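The sales talk at Villance, a training centre for theatre staff, was all about freed-up hands. Poonam Bansal has taught stitching there for 18 years and wants to know whose.
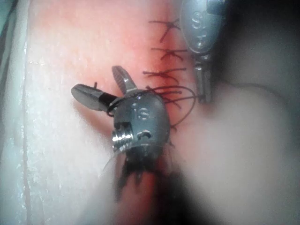

**Has anyone lost a job?**
Two part-time posts went in April, and management calls it coincidence.

Black thread, a practice pad, steel jaws: the work looks much as it did. Trainees now spend 39 hours at the Katiyar console and far fewer with a needle in their fingers.
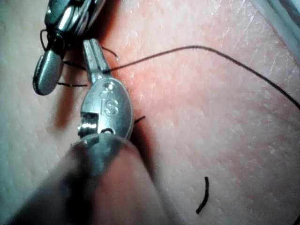

## Who does the teaching?

Bansal marks recordings, almost 400 a term. "I used to stand next to people," she says.
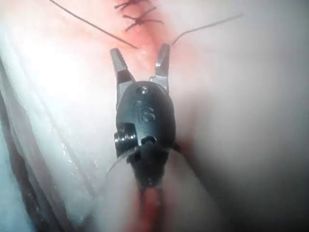
## What comes next

Automatic stitching, say the makers. Talha Abbasi, who rotas the staff, has heard that before. His wage bill hasn't fallen, and the service contract is new.
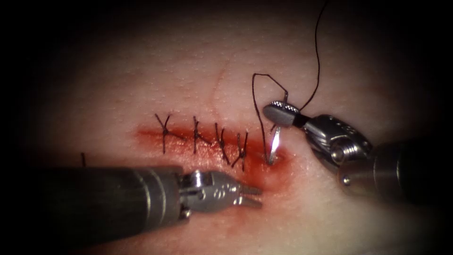 *Four stitches tied and a fifth under way on a practice pad.*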